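ok so people keep asking me can robots do chores yet. short answer no. long answer is this thread, typed on a train, sorry

1/ I run the back room of a small print and mailing shop. folding, stacking, stuffing, wiping down. at home it's the same job with socks. so I have opinions

2/ the stuff machines already do well is the stuff where everything shows up in the same place every time. our folder does a stack of letters before I've found my coffee. dishwasher, same deal. you load it, you unload it, the middle part is solved

3/ it's the loading and unloading that eats my day. Bartosz Borkowska (runs the Golta line two doors down) timed his people once. 62 percent of the shift was moving things from one flat place to another flat place

4/ vacuum robots. fine. I have one. it does the hallway and then goes to live under the couch. I still pick up 10 things off the floor before I let it out so who is working for who

5/ laundry. every year there's a video. a towel gets folded, very slowly, then you read the small print and it's sped up 12 times. Imke Kohlhase says hers will buy one when it can do a fitted sheet. I can't do a fitted sheet

6/ what I'd pay for today: something that clears the table at the end of a job. not smart. just picks up whats left and puts it in the right bin

7/ which brings me to paper. everyone thinks boxes and cups are the test. no. one sheet, flat on a flat table. no handle, no height, nothing to get hold of. you and me do it with a fingernail or slide it to the edge and don't even notice

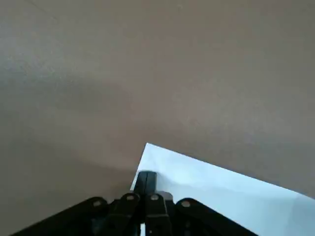
fingertips shut, right at the left edge of the sheet. the whole problem in one corner of a table

8/ think about what you do there. press a bit, drag a bit, wait for the edge to buckle, pinch. if it slips you feel it before you see it. now do that in oven mitts

9/ suction is the usual answer and yes, feeders have used it forever. but then you've got a machine for paper, and my table also has tape and rubber bands and someones sandwich

10/ Anouk Verbeke thinks I'm too gloomy, she gives it 4 years for shop tables and longer for kitchens. I'd swap those, kitchens have more money in them - but she reads more than me

11/ anyway my stop. if you have one doing real work in a real shop, all day, with no one standing next to it, reply and tell me what it picks up. esp if its paper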